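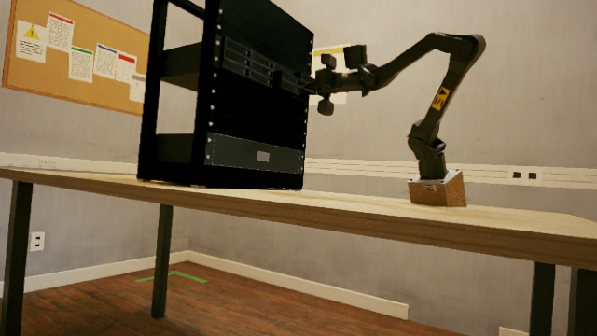
Page last changed: December, 4:10 pm

Figure 4. Computer-rendered view of a black open-frame equipment rack and a dark robotic arm on a long wooden table.

4.2 Stated and revealed patience at the Hanrahan lookout

The Ginitz Track runs 80 kilometres from the Walix car park to the coast, and most of its visitors see the first two of them. We say this without reproach. Those two kilometres contain the toilets, the kiosk and the Hanrahan lookout, and the remainder contains a good deal of tea-tree. The regional tourism literature has nonetheless treated the track as a long-distance walk, and its users as long-distance walkers, an assumption that has survived mainly by avoiding the car park.

We coded 1,879 entries from the lookout logbook, discarding those that consisted only of a drawing. Of the entries retained, 381 mentioned the view. A larger share mentioned the stairs. Two coders (Nambiar and Flores) worked independently and disagreed most often over the word "unreal", which Nambiar read as praise and Flores, having climbed the stairs that morning, did not. Disputed entries went to Takagi, whose decisions were final and occasionally explained.

The logbook was then set against our exit survey (n = 167), handed out at the kiosk between 10 am and 3 pm. Respondents were asked how long they had spent at the lookout and how long they would have liked to spend there. The two answers rarely agreed. Many people who reported a stay of under ten minutes also reported wanting an hour, and gave as the obstacle another member of their own party. Children were named often, fathers-in-law more often than we had allowed room for on the form.

Hattori and Sembiring have argued that short stays at scenic stops reflect poor interpretive signage. Our results lend this limited support. The Hanrahan sign is detailed, well maintained and illustrated with a cross-section of the escarpment, and visitors in the survey recalled it chiefly as something to lean on. Those who had bought the Proletti pocket guide fared a little better on questions of geology, although they were also more likely to believe they were standing at a different lookout. The guide's map is printed with north to the left, for reasons its publisher did not share with us.

Two cautions apply. Logbook writers are a self-selected group, and the pen was missing for part of the sampling period, so that a run of entries appears in eyeliner. The kiosk sample in turn favours people who wanted a sausage roll. We doubt that either bias alters the direction of the result, but it would be a bold author who claimed the sausage rolls had no effect on reported satisfaction. Section 4.3 takes up the visitors who continued past the lookout, a smaller group with considerably more to say about their boots.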